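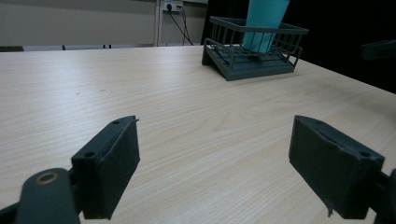 Hand-held gripper in use at a table, with a dish rack and cup.

Process Technician, Handling and Automation (full time)
Lidbridge, Willham site

Lidbridge washes, sorts and repacks reusable tableware for canteens and event caterers. The Willham site is moving part of its unloading work from manual stations to robot cells. We are hiring one process technician to work between the wash line staff and the automation group.

Background

A manual unloading station at Willham clears 910 pieces per shift. The first Drerel cell, commissioned in March, clears 915 under the same conditions but needs an operator for jams, nested cups and anything the gripper fails to close on. The target for both is 1,000. Staff who used to unload racks full time now spend part of the shift recording grasps with hand-held grippers, checking rejects and clearing faults. Job descriptions, break times and pay grades for these stations are being rewritten, and the person hired will supply the task data for that work.

Duties

Set up and check recording tables at the start of each shift, including finger pads, screws and cabling.
Train line staff in the use of the hand-held gripper: approach, closing, release, return to start position.
Log cell stoppages by cause and report them to Mathis Ferrand, automation lead.
Time manual and assisted tasks and keep the station sheets current.
Replace worn gripper pads and keep a stock of spares.
Attend the shift meeting at 2:15 p.m. and take questions from operators.

Requirements

Two years in a production, warehouse or commercial kitchen setting, or a technical certificate. Able to read a wiring diagram and use a spreadsheet. Able to stand for long periods and repeat light hand movements. No programming experience needed; training on the Drerel controller takes 9 working days and is paid.

Conditions

Permanent position, rotating early and late shifts. Gripper work is limited to 50 minutes at a time, followed by a different task. Current unloading staff may apply and keep their seniority if selected. No unloading position at Willham will be cut during the first year of the cell's operation. Changes after that are subject to the agreement held by Randi Wallin, staff representative, who can provide a copy.

How to apply

Send a resume and a short account of your experience with manual or machine handling to Odette Le Goff, Personnel, Willham site. Selected applicants will be asked to complete a paid half-shift on the line. Safety shoes are provided.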